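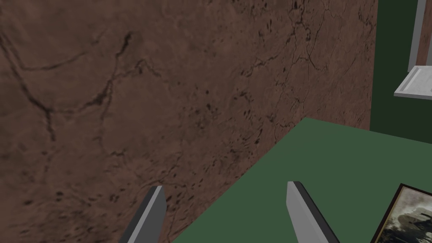

1/ Withdrawal batching on Prendeck: what changed in August

Prendeck moved from per-request withdrawals to batched withdrawals in August. I run two nodes against it and keep my own logs. This thread covers fees, timing and one accounting problem that the release notes skip.

2/ Old behavior: each withdrawal request became its own transaction. You paid the full network fee at whatever the rate was when the signer picked it up. Small withdrawals were poor value. A 49 dollar withdrawal at a busy hour could lose a visible share to fees.

3/ New behavior: requests go into a queue. The signer closes the queue on a timer or when it fills, whichever comes first, and sends one transaction with many outputs. The fixed part of the transaction is shared. Each extra output adds a small amount of data.

4/ My sample is 754 withdrawals, of which 313 went out after the switch. Median fee per withdrawal fell. The spread also narrowed, which matters more to me than the median. I have not separated the effect of batching from the quieter network that month, so treat the drop as an upper bound.

5/ Timing went the other way. A request that used to be broadcast within a minute can now wait for the next close. The worst waits in my logs are overnight, when the queue fills slowly and only the timer closes it. If you need coins to settle a margin call, plan for the full timer.

6/ Guoqing Xia asked whether a request can be pulled out of the queue. It can, until the close. After that the batch is frozen, and the cancel button stays on screen but returns an error. Prendeck support calls this a display issue. I would call it a bug.

7/ The accounting problem. All withdrawals in a batch share one transaction ID. If your ledger uses the transaction ID as a unique key, the second withdrawal in the same batch overwrites the first, or gets rejected as a duplicate. Key on transaction ID plus output index.

8/ Ayala import handles this correctly if you turn on "match by output." The setting is off by default. Bustus does not have the setting and merges the rows. Annapurna Panicker posted a short script that splits them again before import. I ran it on my August file and the totals matched.

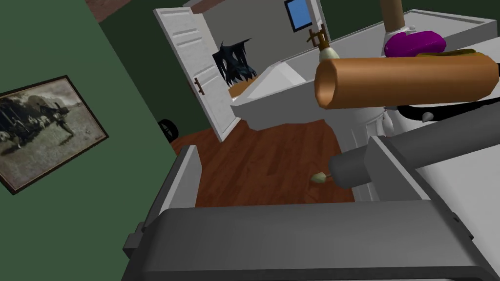
9/ Does batching make my withdrawals less private?

Somewhat. Every address paid in the batch is visible in one public transaction, so any recipient can see the other outputs and amounts. The outputs carry no names, but anyone who knows your address can tell that you withdrew from Prendeck and when.

10/ Fee display: the number on the confirm page is an estimate. The final share is worked out at the close and posted to the account statement. Use the statement figure for tax records. The two differed on most of my rows, usually by a few cents and in either direction.

11/ Aníbal Carhuamaca points out that a batch is harder to speed up. One recipient can still spend their own output with a higher fee to pull the parent through, but that person pays for everyone else in the batch. I have not seen it happen in my logs.

12/ Next I want to compare batch close times against Prostance, which publishes its timer. Prendeck does not, so I will have to infer it from broadcast times. Log format is unchanged from my last thread. Corrections welcome, with a transaction ID and output index please.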